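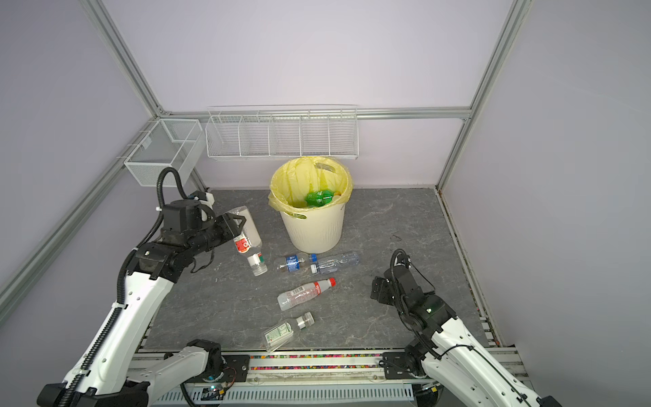 Bottle-to-wastebasket task, two-arm cell, with bottles on the floor.

Workshop tips: recording a pick-up-and-bin task

These notes cover the bottle task on the Trevar cell. Most of them apply to any job where loose objects go into one container. Casimiro Garrido wrote the first version in May; Si-woo Maeng added the section on resets.

Before you start

Line the wastebasket and fold the bag well over the rim. A bag that slips inward changes the shape of the opening, and the policy will learn the slipped shape along with the good one.

Use empty bottles with the caps screwed on where you have them. A few without caps are fine and should stay in the mix. Replace a bottle when it will no longer hold its shape between the fingers.

Check both wrist views before the first episode. Run each joint through its range and watch the cable loop at the wrist. It should neither pull tight nor drop in front of the lens.

Laying out the bottles

Throw them, do not place them. People who place bottles by hand leave neat gaps and point the caps the same way, and the trained policy then stalls on the first real pile.

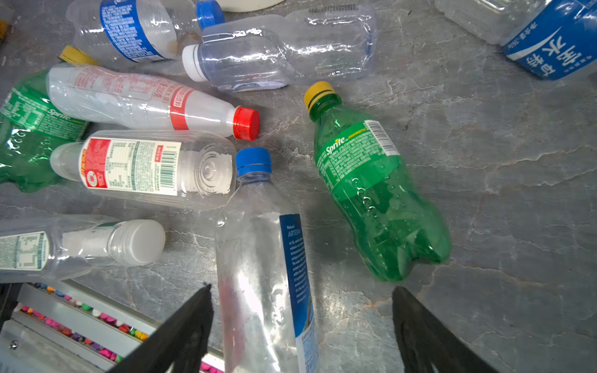 Mix clear and colored plastic in every layout. Clear bottles on a veined gray floor are the hard case – the edges are faint and the label is often the only strong cue. A set made up mostly of green bottles will give good numbers in review and poor ones in the cell.

Driving the arms

Approach at a steady speed and close once. If the grasp fails, open fully, back off, and try again in the same episode. Keep up to 2 failed grasps per episode; recoveries are useful to the learner. After 3, discard the episode.

Let the nearer arm take the bottle. Do not cross arms over the wastebasket. Release above the rim, with the fingers clear of the bag.

Park the idle arm with its gripper open. A-yeong Do found that closed and open parking had been mixed in one Ledach batch, and the policy twitched the idle hand for no purpose.

Resets and logging

Empty the basket after each episode, including the ones you discard. Change operators after 40 episodes, as grasp timing gets sloppy past that point.

Our last batch kept 81 episodes. Tag each one with the operator, the starting arm, and any failed grasp. Write the tag before the reset – it is seldom remembered correctly afterward.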